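Sauerkraut the Irkley Way

My grandmother's village of Irkley has one road, one pump and 26 opinions on sauerkraut. What follows is the version that won, mainly by outliving the others.

You need one firm cabbage, trimmed. Mine weighed 1,049 grams. Weigh yours too, then work out 2 percent of that in plain salt. For mine it was 21 grams. Slice the cabbage as thin as your patience allows. 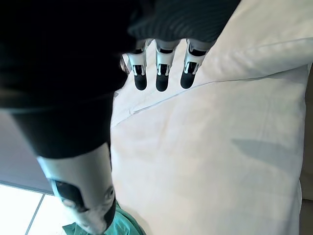

Put it in a big bowl, add the salt and squeeze. Keep squeezing. After ten minutes or so the cabbage slumps and gives up its juice, and your forearms file a complaint. My aunt in Plilosholm adds caraway at this point. We still invite her to things.

Pack it into a clean jar a handful at a time, pressing hard with your fist so the brine rises over the top. Leave a couple of inches free, lay a whole leaf over the shreds and weigh it down.
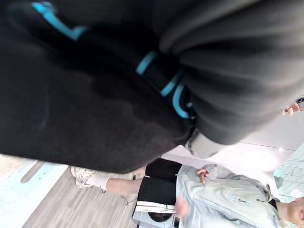

Charcoal with sky-blue trim, close up.

Set the jar on a plate, with the lid resting loosely on top. It will bubble, leak and smell like a gym with ambitions. Keep it out of the sun and push the cabbage back under whenever it floats.
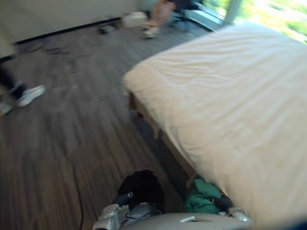

Page last changed: Oct 23, 2023

Start tasting after a week. I like it at three, by which time the crunch is still there and the sourness means business. If you see fuzzy mold, throw the batch out and start again. Once you're happy, screw the lid on and move the jar to the fridge. A jar started now should be ready for sausages in November.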